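1/ New job as of December: I teach a robot arm to pick up vegetables by picking up vegetables with the robot arm, myself, by remote, all day. My mother tells people I'm in artificial intelligence. I've bought a lot of capsicums.

2/ The way it goes is you hold a pair of handles, the arm copies you, everything gets recorded, and eventually a model learns to do it without you. One go at it is called a demonstration. It's a grand word for dropping an eggplant.

3/ Our target for the first batch was 85 good demonstrations per vegetable. "Good" was left undefined until Yamila Montecinos asked what it meant, in front of everyone, at which point we had a two-hour meeting.

4/ Outcome of the meeting: a good demonstration is one where you pick the thing up, put it in the tub, and don't swear. The last part is because of the microphone. Nothing is trained on the audio. Someone still has to listen to it.

5/ You'd think you'd want perfect examples. I did. I spent my first fortnight producing these silky, ballet-grade grasps of a single zucchini in the dead centre of the tray. Arne Lenz trained on them over the weekend and got a policy that was magnificent at one zucchini in the dead centre of the tray.

6/ Move the zucchini a hand's width to the left and the arm went to the centre and closed on air, with total confidence. I've worked with blokes like that.

7/ So now we do mess. Before every run you tip the veg out, give it a stir and take what you get. You're not allowed to nudge things into a nicer spot. I nudge things. Arne can tell from the recordings and leaves comments in the spreadsheet, all lower case, which is how you know he's disappointed.

8/ We also do recoveries, where you fumble on purpose and then fix it, so the model sees what getting out of trouble looks like. Fumbling on purpose is much harder than it sounds. My accidental ones are far more convincing, and I've asked whether I can backdate them.

9/ The labelling software is called Memex and was written in house by Detlef Hagedorn, who doesn't believe in undo. If you tag a clip "success" when it was "partial", you write to Detlef. Detlef replies at 5 am. I have a folder.

10/ Carrots: fine. Potatoes: fine, boring, very forgiving. Snow peas: I don't want to talk about snow peas. Mushrooms got pulled from the list after Henrique Baptista worked out what we were spending on mushrooms.

11/ Then chillies. They're long and shiny and bendy, they sit on top of each other like puppies, and the highlights slide about when you move. Depth sensing hates shiny. I don't love it either.

12/ We ran them as a mixed pile, red and green together, because the people at the Penitz site want to ask for a colour and get that colour. The instruction for each run comes up on my screen. "Pick up a red chilli." Right you are. Which bit of this is one chilli?

13/ View from the wrist camera, going in on a red one: 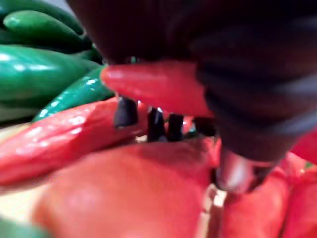 14/ Things I've learned from staring at that view for a month:

The gripper takes up a good slab of it, so you're steering with whatever's left over.

Anything close to the lens is a big red blur. Big red blurs carry very little information about where they end.

Stems are your friends. A dark little stub poking up tells you there's a pepper attached, and with a bit of luck which way it's pointing.

15/ Leonardo Galli reckons the model will cope with the blur better than I do, on the grounds that it doesn't know it's meant to be looking at a chilli. He meant it kindly. I think about it in the shower.

16/ A few people have asked if I'm worried about training my own replacement. Mate, I can't wait. It can have the chillies. It can have Detlef's 5 am emails too.

17/ Others have asked what happens to the veg afterwards. It gets squeezed a fair bit, so it isn't for eating, and it goes to a bloke out past Julerville with chooks. He's asked us to ease off on the chillies.

18/ Tomorrow the list says "cherry tomatoes, on the vine, cluttered". If anyone's hiring, I've got three years in warehousing and a forklift ticket.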